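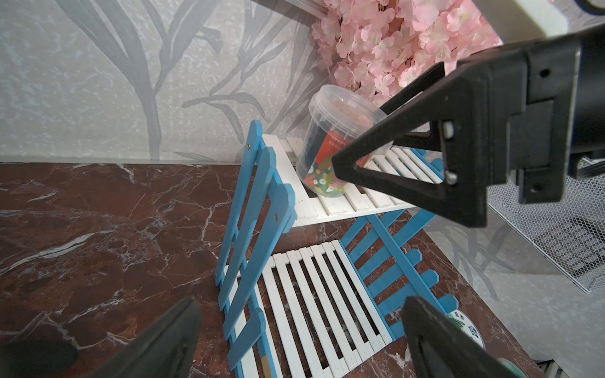 La estantería azul y blanca, con un recipiente de plástico transparente en la balda de arriba.

Acta de la reunión de la asociación de vecinos y huertos Umavier, marzo

Hola a todas y a todos. Me ha vuelto a tocar escribir el acta (van ya dos seguidas, tomo nota yo también), así que os la cuento como la apunté, con alguna cosa ordenada después en casa para que se entienda.

Empezamos a las siete y cuarto. Presidió Arūnas Sproģis y tomé notas yo, Ilango Namboodiri. Leímos el acta anterior y se aprobó con una corrección: donde ponía que el compost lo traía Fukance, tiene que poner Flarnus. Fukance es la ferretería, y el error es mío, perdón.

Intercambio de semillas

Fue lo que más rato nos llevó, claro. Tenemos 82 sobres catalogados del año pasado, casi todo tomate, judía y lechuga, y bastante caléndula que no sé muy bien quién va a plantar. Arūnas propuso hacer pruebas de germinación antes de repartir nada, con papel de cocina humedecido, y me pareció estupendo porque el año pasado los pimientos no le salieron a casi nadie (¡a mí tampoco!). Quedamos en probar primero las variedades más viejas y apuntar el resultado en el propio sobre, a lápiz, que el rotulador se corre.

Hubo debate sobre si dejar que se lleve semillas quien no trae. Yo defendí que sí, que mucha gente empieza este año y no tiene nada guardado. Otros pedían un mínimo de un sobre por persona. Al final votamos y salió que sí, con un tope de cinco sobres para quien venga con las manos vacías. El que traiga, que se lleve lo que quiera dentro de lo razonable.

Riego

El programador de la zona de abajo sigue haciendo lo que le da la gana. Arranca a las tres de la tarde, con todo el sol, y se para cuando quiere. Le cambiamos la pila en febrero y nada. Fukance nos ha dado presupuesto de uno nuevo por 45 euros y se aprobó comprarlo sin mucha discusión. Mientras tanto, riego a mano por turnos; la hoja está colgada en la puerta y todavía quedan huecos por las mañanas, apuntaos, por favor.

Compost

Flarnus nos ofrece otra carga, unos 200 kilos, con el mismo precio que la última vez. El problema es dónde descargarla, que el camión no pasa por la entrada pequeña y la otra vez acabamos con la carretilla hasta las nueve de la noche. Arūnas va a hablar con ellos para ver si pueden venir con la furgoneta en dos viajes. Si dicen que no, lo volvemos a hablar en la próxima, pero yo ya adelanto que mi espalda vota en contra.

Tai, el gato

Pues sí, otra vez. Tai ha decidido que el bancal de las zanahorias es suyo y escarba todo lo que se siembra. Se propuso poner malla hasta que broten y se aceptó. También se pidió que no se le dé de comer dentro de los huertos, y hubo algún silencio culpable (el mío incluido).

Ruegos y preguntas

Se recordó que las herramientas se devuelven limpias. La azada del mango verde lleva desaparecida desde enero; si alguien la tiene en el maletero, que la deje junto a la caseta y no preguntamos.

Pidieron también una charla sobre poda de frutales. Me encantaría, pero habría que encontrar a quien la dé. Se admiten nombres.

Terminamos a las nueve menos diez. Pendientes: Arūnas llama a Flarnus, yo paso por Fukance a por el programador y entre los dos empezamos con las pruebas de germinación.

Ilango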